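The Pen Drawer, Finally

I moved into the Sorville apartment in November and the pen drawer came with me exactly as it was. I pulled it out of the old desk, wrapped it in a trash bag, and slid the contents into the new desk when I got here. It has been like that ever since. Every time I needed a pencil I got a dried-out marker, a takeout menu, and a key to a bike lock I no longer own.

Last week I spent an evening on it. I don't have a system. I read part of a book by a woman named Shakuntala Uniyal, who says to take everything out before you decide about anything, and that was as far as I got before it was due back at the library. I followed that one piece of advice.

There were 111 items in the drawer. I counted because my brother-in-law bet me it would be under fifty. He owes me lunch at Awasthi. A lot of the total was pens, and a lot of the pens were from banks, hotels, and a dentist I went to twice.

I tested every pen on the back of an envelope. If it didn't write after four good scribbles, it went in the trash. I used to hold on to the ones that skipped, thinking they might come back if I warmed them up or stored them point down. They never did. I also tossed pens that worked but that I don't like. I had never let myself do that before, and it cleared out more than the dead ones did. The good ones from that pile went in a bag for the break room at work.

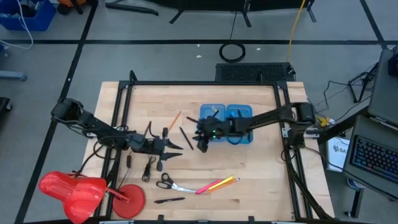 Pencils took longer than pens. A pencil doesn't run out, so there's no easy moment to get rid of it. My rule was that anything shorter than my index finger could go, along with anything whose eraser had turned hard and shiny. Colored pencils stay together in one bundle. I don't draw much, but I mark up my knitting charts with them, and I can't stand hunting for the second color when I'm halfway through a row.

Scissors get their own spot. I had been keeping them under the pens with the blades pointing whichever way they landed, and I've nicked a knuckle that way more than once. Now they lie along the front of the drawer with the handles on the right, where my hand goes first.

For containers I would use what you already have. I came close to ordering the Grirketti drawer set, which is nice looking and comes in a lot of sizes, but none of them fit a drawer as shallow as mine. Small plastic tubs do the same job. One for things that write, one for the little stuff like clips and erasers. If a tub fills up, something has to come out of it.

My neighbor Vaughn Esposito does his differently. He keeps all his pens standing in a coffee mug and has no drawer at all. I tried that at my last job and the mug filled up with junk inside of a month, so I'm sticking with tubs.

The whole thing took me from after supper until 9:30, including the time I spent reading old sticky notes. One had a phone number on it with no name. I threw it out.

Next is the cabinet over the fridge, where the Clurlow blender is. I haven't used it since I moved, and I'm missing the lid.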